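How to Practice the Soft Object Grip for the Club Challenge
Posted by Subbarao Namboodiri, Etuvmont Robotics Club

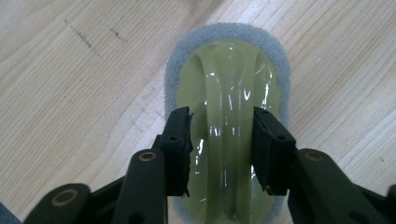
A sponge held between the two fingers of a hand gripper.

The soft object round is worth more points than any other part of the Podo challenge, and most teams lose them by squeezing too hard. Work through the steps below with a partner. One person holds the gripper and the other keeps the score sheet.

What you need

A hand gripper from the club cabinet
One kitchen sponge with a scouring layer
A clear table
Masking tape
The score sheet

Step 1. Check the gripper

Open and close the gripper 5 times with nothing in it. The fingers should meet without scraping, and the links should move freely at the pivots. If a finger wobbles, tighten its screw before you go on. Do not oil the pivots. Frayed finger edges are fine for practice but must be replaced before the September meet.

Step 2. Place the sponge

Put the sponge flat on the table, scouring side down, with one short end toward you. Mark a tape line to the left of it and another to the right, one sponge length away. The first line is your start and the second is your drop line.

Step 3. Line up

Bring the gripper in low, one finger on each long side. Keep the fingers parallel to the sides of the sponge. If you come in at a slant, the sponge will turn as soon as you close.

Step 4. Close slowly

Squeeze until the foam starts to rise between the fingers. A low ridge down the middle means you have enough grip for a lift. Hold for a count of four and watch the sponge. If it creeps forward, open up, move the fingers closer to the center, and try again.

Step 5. Lift and carry

Raise the sponge one hand width off the table, carry it over the drop line, and set it down flat. Open the fingers all the way before pulling back.

Scoring

A full practice set is 100 points. Take off 5 for each slip and 6 for a sponge that lands on its edge. A drop ends the run.

Common problems

The sponge pops upward: your fingers are too high. Start again with the tips nearer the table.

One side sinks in more than the other: your wrist is tilted. Lachlan Dunstan's team fixed this by resting the forearm on the table during the approach, and the rules allow it.

Do four clean sets with the sponge before you move on to the foam cup. Put your score sheet in the Lemora folder when you are done.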